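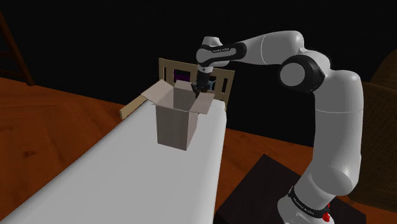

Computergrafik: Ein Roboterarm greift in einen offenen Karton.

Warum fahren Radprofis so dicht hintereinander?

Wer im Fernsehen ein Radrennen sieht, wundert sich oft. Viele Fahrer fahren ganz eng zusammen, manchmal stundenlang. Ein Vorderrad ist dabei kaum eine Handbreit vom Hinterrad des nächsten entfernt. Trotzdem überholt lange Zeit keiner. Dabei wollen doch alle gewinnen.

In diesem Text erfährst du, was der Wind damit zu tun hat, wer im Rennen welche Aufgabe übernimmt und wie eine Mannschaft einem einzelnen Fahrer zum Sieg verhilft.

Der Wind ist immer da

Auch wenn draußen kein Blatt wackelt, spürst du beim Radfahren Wind im Gesicht. Er heißt Fahrtwind. Er entsteht, weil du dich durch die Luft bewegst und sie zur Seite schieben musst. Luft kann man nicht sehen, aber sie besteht aus winzigen Teilchen, und die bremsen dich. Diese Bremskraft nennt man Luftwiderstand.

Wenn du langsam fährst, merkst du davon wenig. Je schneller du wirst, desto stärker drückt die Luft gegen dich. Der Luftwiderstand wächst dabei schneller als das Tempo: Fährst du doppelt so schnell, wird er viermal so groß. Bei Radprofis geht auf flacher Straße der größte Teil der Kraft dafür drauf, die Luft wegzuschieben.

Deshalb beugen sich Rennfahrer tief über den Lenker. So machen sie sich klein und bieten der Luft weniger Fläche. Auch die eng anliegenden Trikots helfen. Eine offene Jacke flattert und bremst.

Was ist Windschatten?

Noch mehr hilft es, wenn ein anderer vorne fährt. Der vordere Fahrer schiebt die Luft auseinander. Direkt hinter ihm ist der Gegenwind schwächer. Diesen Bereich nennt man Windschatten. Wer dort fährt, braucht für dasselbe Tempo deutlich weniger Kraft.

Der Abstand muss klein sein, sonst hat sich die Luft schon wieder geschlossen. Das ist auch gefährlich: Bremst der Vordermann plötzlich, kann der Hintermann auffahren und stürzen. Profis üben das jahrelang. Im Straßenverkehr solltest du immer genug Abstand halten, auch wenn du mit Freunden unterwegs bist.

Kommt der Wind von der Seite, liegt der Windschatten nicht mehr genau hinter dem Vordermann, sondern schräg versetzt. Die Fahrer ordnen sich dann schräg über die Straße an, wie die Rippen eines Fächers. So eine Reihe heißt Windstaffel. Die Straße ist aber nur so breit, wie sie eben ist. Wer in der Staffel keinen Platz mehr findet, muss im Wind fahren und verliert oft den Anschluss.

Das Feld

Die große Gruppe in einem Rennen heißt Feld. Man sagt auch Peloton, das ist ein französisches Wort. Mitten im Feld fährt es sich am leichtesten, dort sind vorne und an den Seiten andere Fahrer. Ganz vorne ist es am anstrengendsten. Darum wechseln sich die Fahrer an der Spitze ab. Einer fährt eine Weile vorne, schert dann aus, lässt sich zurückfallen und ruht sich im Windschatten aus. Der Nächste übernimmt.

Ganz hinten ist es auch nicht bequem. Wenn die Gruppe um eine enge Kurve fährt, müssen die Hinteren stark abbremsen und danach wieder kräftig antreten, um nicht abzureißen. Das kostet Kraft. Außerdem kommt man von hinten schlecht an einem Sturz vorbei, der weiter vorne passiert.

Ausreißer

Manchmal fährt eine kleine Gruppe dem Feld davon. Diese Fahrer heißen Ausreißer. Sie müssen zusammenarbeiten, obwohl sie Gegner sind. Stell dir vor, es sind 4 Fahrer. Jeder muss einen guten Teil der Strecke im Wind fahren. Im großen Feld dahinter kann die Arbeit auf viel mehr Beine verteilt werden. Deshalb holt das Feld die Ausreißer oft wieder ein, manchmal erst kurz vor dem Ziel.

Ein Beispiel: die Etappe nach Farías

Nehmen wir ein Rennen über mehrere Tage. Ein Tagesabschnitt heißt Etappe. Am Start in Drarkeck steht Facundo Ojeda mit der Rückennummer 311. Er fährt für die Mannschaft Dedix. Mit ihm sind es 7 Fahrer im gleichen Trikot. Ojeda kann gut bergauf fahren, deshalb ist er der Kapitän. Die anderen sind seine Helfer.

Die ersten Kilometer sind flach. Zwei Helfer fahren vor Ojeda und halten ihm den Wind ab. Ein anderer lässt sich zum Begleitauto zurückfallen und holt Trinkflaschen. Er steckt sie sich in die Taschen und unter das Trikot und fährt dann wieder nach vorne. Weil er dabei das ganze Feld überholen muss, ist das eine anstrengende Aufgabe. Im Radsport nennt man solche Helfer Wasserträger.

Nun hat Ojeda einen platten Reifen. Er hält am Straßenrand und bekommt ein neues Laufrad. Das Feld wartet nicht auf ihn. Drei Helfer lassen sich zurückfallen und fahren vor ihm her, bis sie wieder bei den anderen sind. Allein hätte er dafür viel mehr Kraft gebraucht — und die fehlt ihm dann am Berg.

Am Nachmittag kommt der Skutmont, ein langer Anstieg. Bergauf sind alle langsamer, deshalb spielt der Luftwiderstand eine kleinere Rolle. Jetzt zählt vor allem, wie viel Kraft ein Fahrer hat und wie schwer er ist. Ein leichter Fahrer muss weniger Gewicht den Berg hinaufbringen. Ein Helfer nach dem anderen macht Tempo, bis er müde ist, und lässt dann nach. Ganz oben ist Ojeda allein mit den stärksten Gegnern. Bis ins Ziel nach Farías geht es von dort bergab.

Gewinnt Ojeda, steht sein Name in der Liste. Das Preisgeld wird in vielen Mannschaften trotzdem geteilt, auch mit den Helfern.

Und der Sprint?

Auf flachen Etappen kommt das Feld oft geschlossen ins Ziel. Dann entscheiden die Sprinter. Das sind kräftige Fahrer, die für kurze Zeit sehr schnell sein können. Auch sie bleiben so lange wie möglich im Windschatten. Vor ihnen fährt ein Helfer mit hohem Tempo, der Anfahrer. Erst auf den letzten Metern geht der Sprinter selbst in den Wind. Startet er zu früh, wird er vor dem Ziel langsamer. Startet er zu spät, ist die Straße vor ihm vielleicht schon zu.

Und wenn ein Fahrer ganz allein fährt?

Es gibt Rennen ohne Windschatten. Sie heißen Einzelzeitfahren. Die Fahrer starten nacheinander mit etwas Abstand, und wer die kürzeste Zeit braucht, gewinnt. Holt einer den Fahrer vor sich ein, darf er nicht hinter ihm im Windschatten bleiben. Dafür gibt es besondere Räder mit einem Lenker, auf dem man die Arme weit nach vorne legt, und längliche Helme, an denen die Luft gut vorbeiströmt.

Probier es aus

Den Windschatten kannst du ohne Fahrrad spüren. Du brauchst einen Ventilator und ein großes Stück Pappe.

Stell den Ventilator auf einen Tisch und schalte ihn ein. Halte deine Hand 100 Zentimeter davor und fühle den Luftstrom. Nun hält jemand anderes die Pappe zwischen den Ventilator und deine Hand. Bewege die Hand erst nah an die Pappe heran und dann langsam weiter weg. Achte darauf, ab wann du den Wind wieder spürst.

Wörter zum Merken

Anfahrer: Helfer, der vor dem Sprinter fährt und ihn schnell macht
Etappe: Tagesabschnitt eines längeren Rennens
Kapitän: Fahrer, für den die Mannschaft arbeitet
Peloton: anderes Wort für das Feld
Windstaffel: schräge Reihe von Fahrern bei Seitenwind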